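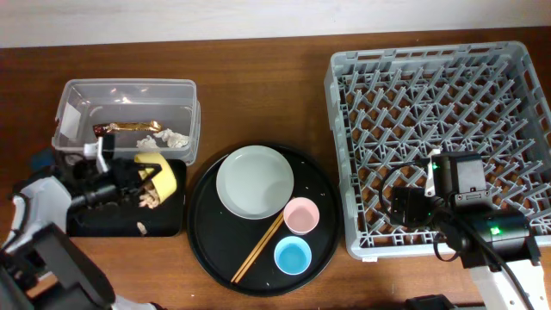
Darneck wrote back in March that they didn't much care which analyzer we bought, they just wanted the stack readings to stop drifting every time the boiler ramped up. Fair enough! So that's what I've spent most of the grant period on, and I'm happy to say we're a good way along.

Quick recap for whoever reads these at your end. The Flulis unit is in at Stasdale, bolted to the wall of the sampling hut, with 50 feet of heated line running up to the probe. We had a cold spot where the line goes through the roof (water was condensing in it and eating our sulfur dioxide, which made us look a lot cleaner than we are). I wrapped that section again with better insulation and the numbers came up to where the hand samples say they should be.

Calibration is the part I'm proudest of. We run a zero and a span check every morning at 6, using the 200 ppm bottle for the low range and the 400 ppm one for the high range. Out of the last batch of checks, 17 in a row passed without me touching a thing. Before the line fix I couldn't get three.

Now the less cheerful stuff. The Medrano site is behind. The flange on the stack doesn't match the drawing we were given, so the probe won't seat, and the shop wants a fresh measurement before they cut an adapter. I also went over on calibration gas, mostly my own fault for leaving a regulator cracked open overnight. It comes out of the supplies line and I've moved money from travel to cover it.

Next up: adapter at Medrano, then the side-by-side run against the old analyzer at Stasdale. I'd like to keep the leftover travel money for a second trip up there, if that's okay with you. The raw check logs are in the shared folder.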